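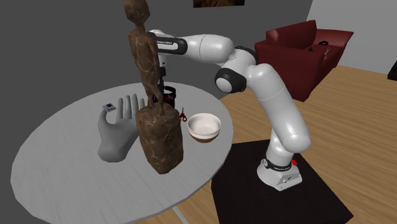 Sim view, table task, arm over the black mug. Statue between camera and wrist.

grellen_ops
Posted 4:10 PM

Collecting teleop demos in sim for a pick task on the black mug. Input is a 6-DOF puck, 20 Hz, mapped to end effector velocity. I have 173 demos kept out of 800 attempts. Most rejects are contact with the statue, either the wrist or the upper link. From this camera the gripper is half hidden during the last part of the approach, so I'm steering partly on the joint readout. Would you move the camera or change the input device?

haslam
Posted 4:32 PM

Move the camera. You can't demonstrate what you can't see. If the policy gets the same view, it won't see the grasp either.

grellen_ops
Posted 4:41 PM

Policy gets this view plus a wrist view. I only have this one on screen while driving.

Siu-fong Yen
Posted 5:05 PM

Then put the wrist view on your screen and leave the main camera where it is. If you clear the line of sight for every demo, the data has no occlusion in it and the policy fails the first time a tall object lands in front of the mug. We had that on the Plakurix set: 2,000 demos, clean view, and it fell apart when we shuffled the props.

haslam
Posted 5:19 PM

Disagree. Occlusion can be added by randomizing the camera at replay. You have the full sim state, so record once from a good view and render from as many as you like. Bad driving can't be fixed afterward.

Siu-fong Yen
Posted 5:34 PM

Re-rendering changes the pixels. It doesn't change what the operator did. Someone with a clear view goes straight in. Someone with a blocked view slows down and backs off, and I want those corrections in the data.

haslam
Posted 5:40 PM

You also get the hesitation. Pauses are poison for behavior cloning. Trim anything under 2 mm/s before training, at least.

honent_b
Posted 6:22 PM

Separate point. The elbow is out to the right and the upper link runs right behind the statue. A puck only commands the hand, so the solver puts the elbow wherever it wants. Add a null space term that biases the elbow up, or use a leader arm so you set the posture yourself. I went from puck to leader arm at 1,275 demos and had to throw out the older ones, the two sets didn't mix.

grellen_ops
Posted 6:50 PM

No leader arm here. Trying the elbow bias first, with wrist view on the second monitor. Does the bias gain need to be logged per demo?

honent_b
Posted 6:58 PM

Yes. Log the start joint config too.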